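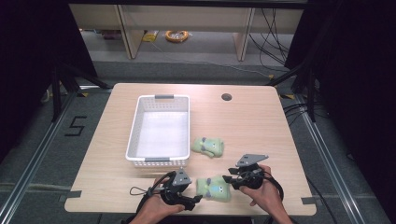

Milagros Tejada has been told three times that her film is about to open. She no longer circles the date.

"I'll believe it when I'm sitting in the theater and the lights go down," she says over the phone. "Even then I'd want to wait for the credits."

Villalobos, her second feature as a director, is a family drama set in and near a bus depot, and it has been finished for nearly 2 years. This week the distributor, Navstead, put out a cheerful statement saying that the ratings question was settled and that audiences would see the picture "very soon." Tejada read it the same way everyone else did, online, with her coffee.

Very soon is a phrase with some mileage on it. Navstead used it last summer, when the trouble was said to be a song that hadn't been cleared, and again over the winter, when the trouble was the rating. I ask her which of those was the real holdup.

"Pick one," she says. "The song took a few weeks to clear. The rating took longer, but there were whole months when no paperwork was moving at all. I think they had a small movie without a big name in it and they didn't know what to do with it. That's my opinion. They'd give you another one."

They did, sort of. Asked about the delay, Navstead sent a short email saying it was "committed to finding the right window" for the film. It did not say what was wrong with the earlier windows, and a follow-up question got no answer.

The cuts are another sore point. The statement says the film was passed with "minor trims." Tejada counts five of them, and she does not think all five are minor. Two are swear words, which she says she can live without. Two more shorten a fight in the depot yard. The last takes out most of a talk between the mother and her older son, and she argued over it for weeks.

"There's no blood in it and no skin. They said the tone was upsetting. Well, it's a woman telling her kid she's leaving. What tone did they want?"

So why sign off on it? She is quiet for a bit.

"I have to pay people," she says. "Some of the crew took part of their fee on release. If I hold out for that one exchange, they wait another year. I didn't feel good about it. I still don't."

She is no easier on herself when talk turns to the movie's one public outing, a festival screening that the publicity calls a sensation. Was it?

"It was a nice evening. People clapped. People clap at festivals, they've been sitting down a long time." She remembers a man near the front who slept through the middle section, and says she has since wondered if the middle section had it coming.

The poster now carries a line from Podis, a streaming service that also happens to own a piece of the distributor, calling Villalobos "the one everybody will be talking about." Tejada laughs when I read it to her. She had asked for no quotes at all, or at least for one from somebody who wasn't in on the deal.

Then there is the matter of screens. Navstead is promising a wide opening, with a move to Podis later on. How wide, and how much later, the company isn't saying. Tejada has been given a figure but was asked to keep it to herself, and she says it has already gone down once.

In the meantime she has gone back to work. Her next project, Cunora, is about two sisters who run a radio station, and she began shooting test scenes in February with her own money and a borrowed sound kit. No distributor is attached. She would like to keep it that way until there is a finished cut to show.

"With Villalobos I signed early and I was grateful," she says. "I'm still grateful, in a way. But I read contracts now. I read them twice, and I ask what 'soon' means."

Before hanging up I ask if she has bought anything to wear to the premiere. She says she did, the first time they announced one, and it's still in the bag with the receipt.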